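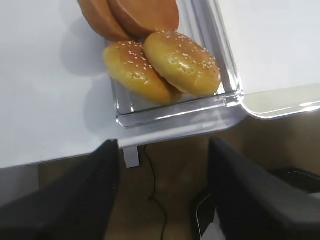 Bun container, wrist view. Two seeded halves in front, two plain behind.

Reading time: 2 min

Ticket: Plurnum burger assembly, picks fail on stacked items
Status: open, raised 17 November 2018

Single buns pick cleanly on the Gavbridge controller. The fault is with anything leaning on its neighbour — the planner treats the row as one object and asks for a grip wider than the fingers allow. Same result after a restart and after reloading the May calibration.

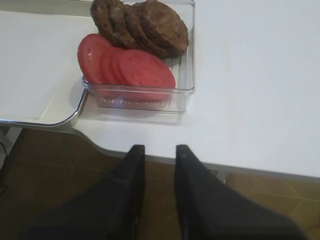
Segmentation is where I would look first. The depth map has trouble with clear plastic and worse trouble with thin parts that overlap. With the tomato slices fanned out against the front wall, the second and third show only as narrow edges, and the model has little to separate them by. Raised the point threshold from 14 to 20. No change.

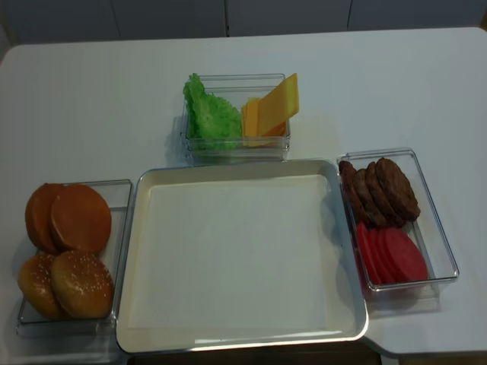

Also tried a slower approach, 60 per cent of default speed, and a steeper entry angle. Fewer wall contacts, same grip error. A kitchen hand would slide the top piece off with a thumb. We have no sliding move in the library.

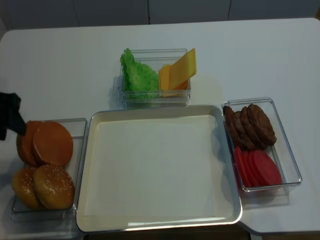

Qian replied that a sliding move exists in the Ultetti branch but has only been run on flat card, and that chores like this want more than 1,000 logged attempts before anyone calls them solved.

Next: merge the branch, rerun on patties only. Log to be attached.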